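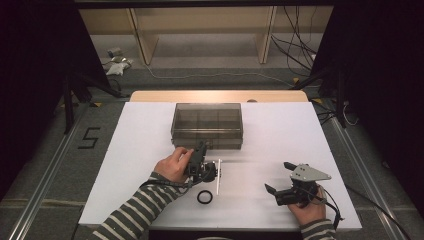
Ticket 795 — label printer drops jobs after sleep
Status: open, waiting on parts of the fix
Opened by: Wiremu Ruddock
Assigned: Normunds Ramanauskas
Site: Plaltatard, upstairs office

Reported: shipping labels stop coming out of the Tundari after lunch. Queue on the PC says "printing" forever. No error light. Power cycle clears it, then the same label prints twice. Happened every day this week.

28/07/2026

Wiremu: Had to reprint 4 labels by hand this morning, two went out with the wrong address stuck over the right one. Caught them at the door. Please bump this up.

Normunds: Bumped. First questions — is it USB or network? Did anyone update the driver? Which PC?

Wiremu: Network. Front desk PC. No update that I know of. There's a sticker on the side that says Saver mode, no idea if that matters.

Normunds: It might. Saver puts the network side to sleep as well as the print head. PC thinks its still talking to the old connection. Try this:
Hold the feed button till the menu prints
Find the line for sleep timer, tell me the number
Don't change anything yet

Wiremu: Menu printed. Sleep timer 5. Address at the top ends in 624 which can't be right??

Normunds: 624 is the firmware number, not the address. Address is further down. 5 is minutes. So any gap longer than that and it drops off. Fits with lunch.

Set timer to 0 (off). Feed button once to move down, hold to save. Then delete the stuck jobs on the PC before you print anything or you'll get the doubles again.

Wiremu: Done. Stuck jobs won't delete. Says "deleting" and sits there.

Normunds: Restart the print service. Start menu, type services, find Print Spooler, right click, Restart. Needs the admin login, same one as the scanner ticket.

Wiremu: That worked, queue is empty. Test label fine. Left it alone through lunch and printed a Sangkhawat order, came out first go, one copy.

Normunds: Good. Not closing yet. Two things still bug me. The printer is getting its address automatically so it could move after a power cut and we're back here. Going to reserve one for it on the router tonight. Also the front desk PC has the printer installed twice, once as "Tundari" and once as "Tundari (Copy 1)". Which one do you pick?

Wiremu: Whichever is on top. Usually Copy 1.

Normunds: OK use the plain one for now. I'll remove the copy when I'm in. If anybody has the copy set as default on thier own login it will complain once, just pick the other.

Wiremu: Will tell the afternoon people. Also the labels are printing a bit low, bottom line of the barcode is touching the edge. Same ticket or new one?

Normunds: New one pls. Try a calibrate first — lid closed, hold feed and power together, let go when it starts moving. Wastes a few labels, normal.

Wiremu: Calibrated. Better. Still a hair low but it scans. Leaving it.

Normunds: Fine. Address reserved on router, copy still to remove. Keeping this open till thats done. Firmware update can wait for the September visit.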